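April 13, 2021

Switching pharmacies, or how I lost two weeks

Ok so quick one, dinner is in the oven. A few people asked if the move from Plitgate to Lau was worth it. Short answer yes. Long answer, get a drink.

Plitgate closed its counter on our side of town and moved everything to mail order. Fine in theory. I take one pill in the morning, one at night, nothing exotic, been on the same thing for years. First refill came on time. Second one sat in a depot. I called, got the menu, got the other menu, got a very nice man who could see the package but not move it. Called again the next day. Same package, same depot, different nice man.

By then I was down to 2 tablets and kind of panicking. Not my best week.

So I walked into Lau, the little place next to Kundance (the dance studio with the loud floor, if you've ever parked over there you know). Told the woman at the counter the whole saga. She called my doctor's office while I stood there. They gave me 5 days' worth to get me through and did the transfer themselves. I had spent so long on hold that I'd forgotten people could just pick up a phone and sort it out.
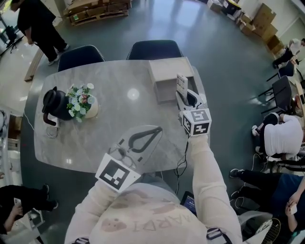
Now the money part, which is what everybody wants to know. My insurance had Plitgate as "preferred" and Lau as just regular, so I was braced for it. The first bill was $182. Nearly fell over. Went back in, turned out they had run it under my old plan from before the job change. New card, new number, a few minutes of typing and it dropped to my normal copay. So bring your current card. Check the date on it. I had both of them in my wallet like an idiot.

Other stuff I learned, in no order –

Ask for your refills to be lined up on the same day. I was making separate trips for no reason at all.

Transfers don't always carry over the auto refill. Mine didn't. You have to ask for it agian at the new place.

Keep a list of what you take and the dose on your phone. I was reading mine off an old bottle with half the label rubbed off.

The parking. Go before the evening classes start or you'll be circling.

Only real complaint is the hours. They close early on Saturdays and they're shut Sundays, and there's no app. You call. I've decided I can live with that, my sister thinks I'm nuts.

Plitgate still sends me emails by the way. "We miss you." The missing package showed up too, eventually, left outside in the rain. I called to ask what to do with it and they said they'd get back to me – still waiting.

Next post will be the Prurnanetti lasagna thing I promised, probly this weekend. Timer's going, bye.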